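The Snack Basket

My sister rang on the morning of the party to say she was bringing the children early, and could I do something about the floor. I said what's wrong with the floor. She said she could hear it from her end of the phone, and I'll admit I was treading on something crackly at the time.

So, the basket. I have a light blue plastic one with holes all round the side, and it was on the grey floor by the wall, where it lives in the week and at weekends too. Into the basket goes whatever hasn't been eaten yet. That was the whole system when I moved into the Tamasach building in May, and I was very proud of it, and it lasted until I discovered the shop on Kollach Street that sells snacks I can't read.

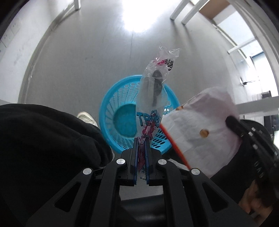
Last changed: October 14, 2022

I love that shop! I can't read a word on half the packets, so I go by the drawings, and if there's a cheerful little figure in pink and red on the front then it's coming home with me. Some of them are sweet when you're braced for salty. One was so chewy that I gave up talking for the length of a film. My sister says a grown woman should know what she's putting in her mouth, and I say she was the one who ate candle wax at Christmas, and that generally finishes it.

Anyway, I had two hours. I'd promised everyone a proper spread, with a proper cloth, and I'd even bought pastries from Pinheiro (the bakery, not the dentist, although they share a staircase and you do get the odd person clutching their jaw in the cake queue). What I hadn't done was clear up after the night before, when I'd sat down to taste a few things so I'd know what to serve. A few things! I'd got as far as putting the cloth on, the yellow and white gingham one, and then I'd opened everything on top of it.

I went at the floor first and did it beautifully. I found a door key that didn't belong to any of my doors. I found a receipt for 648, with no currency on it and no shop name either, and I spent a good 25 minutes sitting on my heels trying to think what I could possibly have bought. A horse? A week in Jurau? I've always wanted a week in Jurau. There's a lake there and a little train that goes up to it, and my grandmother once got off at the wrong stop and stayed for five years. She never explained why and we never liked to ask. She used to send us postcards of the right stop.

By the time I'd come back from Jurau I had less than an hour left and the table was exactly as I'd left it.

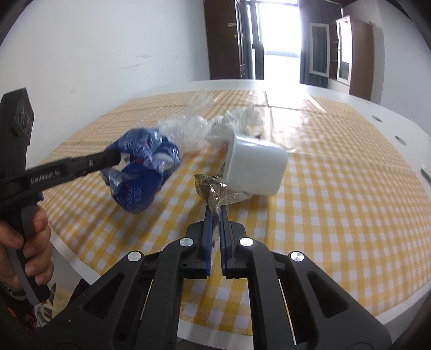
It's a funny thing, going through your own rubbish bit by bit. You start out brisk and then you slow down. There was the foil, which I always want to smooth flat with my thumbnail, the way Gran did, and the cup that had tipped over on its side, and the tissues from when the film got sad. I'd forgotten the film got sad. I'd forgotten I'd had such a nice evening, to tell you the truth, all on my own with my feet up and a heap of wrappers growing next to me.

I was still standing there when the bell went. Early, of course, even for early. I did what anybody would have done and took hold of the corners of the cloth, brought them all up together like a pudding, and ran with it to the bedroom.

The children found it before they'd got their coats off. They thought it was a present. My sister looked at the bare table, and then at me, and then at the key I'd left on the windowsill.

"That's mine," she said. "I've been looking for that since the spring."

And she put it in her pocket and asked where I kept the plates.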